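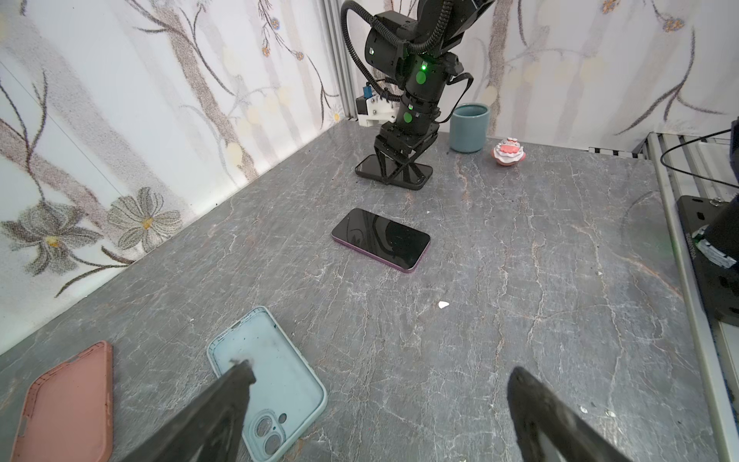
Blue case, pink case, phone with the purple edge

Which case for which phone?
Posted by skorov46

Sorting old phones and cases to pass on, all muddled up. Light blue silicone one has two big round lens holes and a small one lower down. Specks inside it too. How do I match them withuot forcing anything, and what cleans silicone?

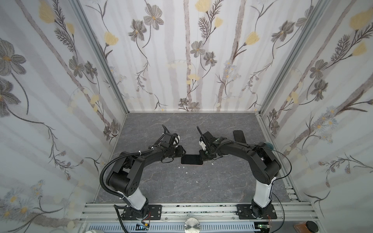 Two of the black phones

hadley_9
Go by the camera cutout, not the colour. Lay phone face down next to the case, compare holes. Then the buttons. Washing up liquid and warm water for the specks, dry it overnight. 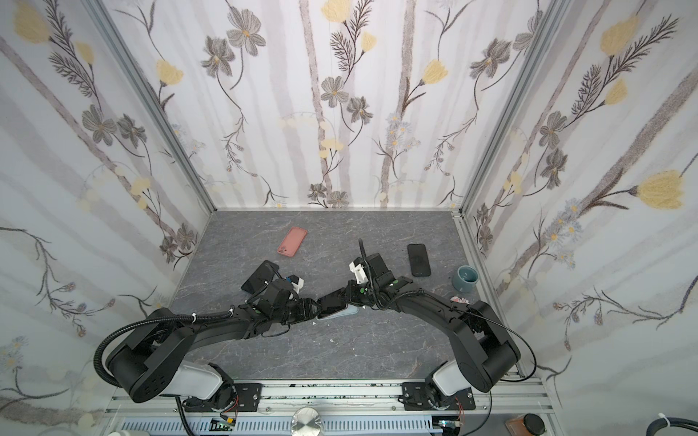 Oh and wipe the table first, those little white bits will scratch a screen. Case goes on one corner at a time, dont yank it.

kokodex400
just buy new ones, they're cheap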